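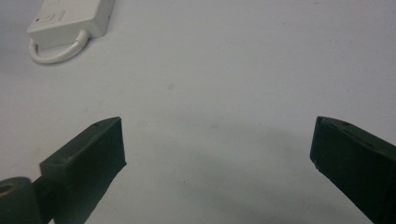
Most worktop cleaners are sold on how the worktop looks afterwards, and I have never thought much of that as a test. A pale surface with an even, matt look can be perfectly filthy. Take a smooth white-grey one with only a few faint marks on it, brighter at one side than the other where the light falls: you could not say from that whether it was wiped this morning or last month, and neither could the people who write the labels. So when the Weden Surface Paste came in with the word "visible" on the lid twice, I put it at the back of the stockroom and left it there until a customer asked for it by name. I have since used it at home and in the shop kitchen. We now stock it, with the reservations below.

Weden Surface Paste, 200 g tub
Maker: Weden
Product code: 1563
For: laminate, sealed stone, enamel, glazed tile
Not for: oiled wood, bare marble, anything with a high gloss you care about
Scent: faint, a bit like chalk and lemon peel
Supplied with: one cotton cloth, which is poor

What it is

A soft white paste with a very fine grit in it. You put a little on a damp cloth, rub, leave it for a minute or two and wipe off with clean water. There is nothing clever in that. Your grandmother may well have had something close to it in a tin under the sink. The maker calls it a "renewing system", and if you take the words off the tub what is left is a mild scouring paste with soap in it.

I don't mean that as an insult. Mild scouring pastes are useful and a good one is hard to find, as most are either so gentle that you might as well use washing-up liquid or so coarse that they take the finish off. This one sits in the middle. I tried it on an old offcut of laminate I keep for the purpose, rubbing one half hard every evening for a fortnight, and could not find a scratch with my fingernail or with a lamp held low. On a glossy cupboard door it left a dull patch the size of a saucer within the first week. That door is still dull.

What the maker says, and what I found

"Lifts tea and coffee stains in seconds." Fresh ones, yes, but so does a wet cloth. An old tea ring by the kettle took three goes and a fair amount of elbow. It did go in the end, and it had beaten two sprays before that, so I'll give the paste some credit.

"Removes limescale." It takes off the thin bloom you get behind a tap. Proper crust needs an acid, and this hasn't any in it worth the name. If your water is hard, buy the Ultatar descaler for the taps and keep the paste for the flat parts.

"Protects for up to 30 days." I can find no sign of this at all. I treated one half of a worktop, left the other, and spilled beetroot juice on both. Both halves stained the same and both came clean with the same effort. I wrote to Weden to ask what the protection was supposed to be and had a friendly reply with the sentence from the tub pasted into it.

"Safe on all hard surfaces." No. See the cupboard door.

How to get the best out of it

Damp cloth, never a wet one, or the paste slides about and does nothing. A piece the size of a hazelnut does an arm's length of worktop. Small circles, light hand. Rinse twice. The second rinse matters more than the leaflet lets on: if you skip it you get a white film as it dries, and on a pale top you won't see the film until the sun comes round, and then you will see nothing else.

Try it somewhere hidden first. The underside of the front lip is a good place on a laminate top.

Do not use the green side of a kitchen sponge with it. The grit in the paste is fine, the green pad isn't, and people blame the paste.

The lid does not seal well. Ours dried to a crust in the shop kitchen, where it sits over the radiator. A spoonful of warm water stirred in brought it back, a little thinner than before but it worked as well as it ever had.

The cloth

It sheds. Use your own. If you haven't one, the Kitosham waffle cloths are on the next shelf, cost very little and stand up to a boil wash.

Compared with the others we sell

Gebretsadik Stone Soap is the one I would choose for sealed granite or slate. It has no grit, so it can't shift a baked-on ring, but you can use it every day without thinking. It also costs less per wash, whatever the size of the bottle may suggest.

Ultatar All-Top Spray is quicker for everyday crumbs and grease. I find the smell too strong in a small kitchen. It does nothing for old stains, though the bottle says otherwise.

Weden Surface Paste is for the jobs those two leave behind. One tub should last a normal household a long while if you keep it to that. If you find you're using it daily, I would suggest that you are scrubbing a mark that is a scratch, a scorch or a worn patch in the pattern, and no paste will lift any of those.

Questions we get at the counter

Will it whiten a yellowed worktop? If the yellow is grease, yes. If it is age or sunlight, no. Put a chopping board where it has always stood, compare the colour under it with the colour beside it, and you will have a fair idea which you've got.

Can I use it on the hob? On enamel, yes, once cold. We don't advise it on glass hobs, although the maker does.

Is it safe near food? Rinse it off properly. I wouldn't use it on a board you cut bread on.

Does the bigger tub work out cheaper? Barely, and it dries out before most people reach the bottom. We don't stock it for that reason.

Returns

Unopened tubs can come back at any time with the receipt. Opened ones we'll look at case by case. If it has dulled something glossy, we will be sorry to hear it, but you were told.

Page written by Oldřich Bartoš. Last checked Sunday, May 17, 2026. Weden say a new lid is coming in June, and I'll change the note above when I have held one.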